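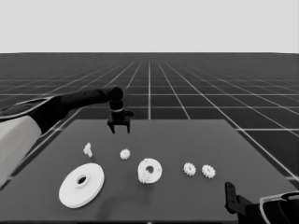
In praise of the slow hand

My grandmother taught me to make pastry by standing behind me and putting her hands over mine. She did very little talking while she did it. If I pressed too hard she lifted my fingers a bit, and if I was dithering she gave the rolling pin a shove, and after a few Sundays of this I could do it by myself, more or less, though I still can't tell you what it was I'd learned. I have thought about her a great deal this year, because I have spent most of it teaching robots to put gears on pegs, and the longer I do it the more I think she had the right idea and we are all in danger of forgetting it.

I work at Nirklow, a small outfit above a tyre fitter's, where we teach two-armed robots to do bench work, mostly in simulation. That means somebody sits in a chair with a controller in each hand and a headset on, and moves a pair of black arms over a grey table that doesn't exist, picking up white parts that don't exist either. The computer remembers every movement, and when there are enough good goes in the pile, a learning program studies the lot and tries to do likewise. People call the goes "demonstrations", which I've always found a rather grand word for what they are.

My quarrel, and it is a friendly one, is with the way we talk about the person in the chair. In most of the write-ups I read, that person is a cost. Demonstrations are said to be expensive, the operator is said to be the bottleneck, and a good deal of cleverness goes into needing fewer of them, or making them up by shuffling old ones about. I don't mind the cleverness. I have used plenty of it and been grateful. What I mind is the notion creeping in underneath, that showing is the dull part of the job and can be handed to whoever is free on a wet afternoon.

I believed it myself until July. We had a contract with Condico, who make winding gear for small boats, and they wanted to know whether a machine could learn to build up a little gearbox from parts tipped out in any old order. We were short of people, so we asked everyone in the building with an hour to spare to come up and do a few goes. They were very kind about it, and between them they gave us 127 demonstrations, and we felt tremendously rich. Then we trained on them and the robot was hopeless. It would go to a gear, hover, change its mind, come at it from the other side and close its fingers on thin air. It behaved for all the world like a committee trying to carry a piano.

So I threw the lot in a folder, sat one patient colleague down with a pot of tea, and asked her for 50, all done the same way, with no hurry about any of them. It took her most of three days. The robot trained on those was not perfect by any stretch, but it knew its own mind, and when it missed, it missed in a way you could understand and put right.
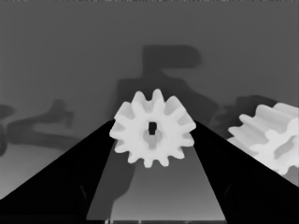

A spur gear held between the two fingertips, with a larger gear at the right.

I do want to say something about what she was doing in those three days, because it's easy to suppose she was simply being careful. She was careful, but there was more to it than that. She had decided, before she touched anything, which part she would go to first and which side she would come at it from, and she kept to it even when the parts had fallen in such a way that some other route would have been a shade quicker. She squared the fingers up well clear of the part and only then went in. When she had hold of something she waited a breath before lifting. None of this was in our instructions. She'd worked it out in the first morning by watching her own recordings back, which not one of the rest of us had bothered to do, me included, and I was meant to be in charge.

The waiting is the bit I've come to love. A person in a hurry does everything as one long swoop, and it looks marvellous, and there is nothing in it for a learner to catch hold of. A good demonstrator puts in little rests, the way a dancing teacher will stop with one foot in the air so that you can see which foot it is. I had always thought of those pauses as wasted time and had even written a bit of code to trim them out! I have since taken it back out again, with some embarrassment, and I would urge anybody who has done the same to have another look at what they are throwing away.
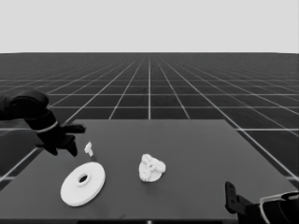 There is a fair objection to all this, and a friend at Ostirmont puts it to me whenever we meet. If every demonstration is done in one tidy way, he says, the robot learns one tidy way, and the first time a part lands somewhere odd it will be lost. He's right, as far as it goes. We had exactly that trouble. My answer is that the variety ought to come from the table and the steadiness ought to come from the hand. Scatter the parts differently each time, by all means. Pile them up, spread them out, put the big one in the way of the little one. But let the person meet each of those muddles with the same habits, so that what the machine sees over and over is a way of going about things. Children learn to cross the road on a hundred different roads, but you do hope that whoever is holding their hand looks both ways on all of them.

His other point is harder, and I haven't got a neat reply to it. He says that a person who does it beautifully never shows the robot how to get out of a mess, and machines spend a good part of their lives in messes of their own making. We've tried asking for mistakes on purpose, and I can report that they are dreadful. People are no good at pretending to blunder. They drop the part too politely and it lands somewhere convenient. What has worked better for us is letting the robot have a try, and when it gets into difficulties, having the person take over from that point and bring it home. It's slow, and you do spend a lot of time sitting with your hands in your lap waiting for something to go wrong, but the rescues you get that way are real ones. My grandmother did just this, come to think of it. By about the third Sunday her hands were hovering over mine, an inch off.
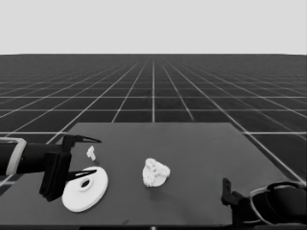

Reach is where beginners give themselves away, and I include my own early efforts, some of which are still kept on our server to keep me humble. They watch the part they want and forget the rest of the hand, as you might forget the rucksack on your back in a china shop. Our grey table is a good teacher in this respect, for all that it looks so bare. There is a white disc lying near the left arm, with a much smaller blocky piece just beyond it, and with the gripper spread wide the lower finger comes across the disc in the view while the little piece sits in the gap between the two fingers. You have to think about all of it at once, both fingers and the boxy lump they're mounted on. A headset helps somewhat, but depth is still hard to judge on a surface with so little printed on it, and I have known clever people take against the whole business after ten minutes of grasping at something they were sure was nearer.

That is one reason I'd like us to treat it as a trade. We tried out a hand controller from Moroz in the autumn, a nice light thing, and the first question we were asked was how many demonstrations an hour a person could do with it. I understand why, and there was a number, and I gave it. But I would so much rather have been asked whether the wrist got tired, or whether you could feel yourself letting go. We would never judge a piano teacher by how many scales she could rattle off before lunch.

There's a question of credit in it as well. Our patient colleague's way of doing things is in that robot now. I can see it when it runs. It pauses where she pauses, and it comes at the big disc a little from the left, as she does, for no reason that either of us has ever been able to find. When we wrote up the work for Condico there was a paragraph on the learning method and a table on the hardware, and the person whose hands it had learned from was down as "one trained operator". I changed it before it went out, and asked her how she'd like to be described. She wanted to be called the teacher. I put that in, and Condico didn't object.

If you are setting out on something like this yourself, then, my advice is rather plain. Choose one or two people who like fiddly work, and pay them properly. Give them a whole morning to play about before you keep anything. Make them watch themselves back, and watch along with them, since you'll both be surprised. Let them stop when they're tired, because tiredness goes into the recordings along with everything else, and four good ones before tea are worth having. And take a turn in the chair yourself now and then. I do mine on a Friday, badly, and she goes through them with me on the Monday with her pencil out.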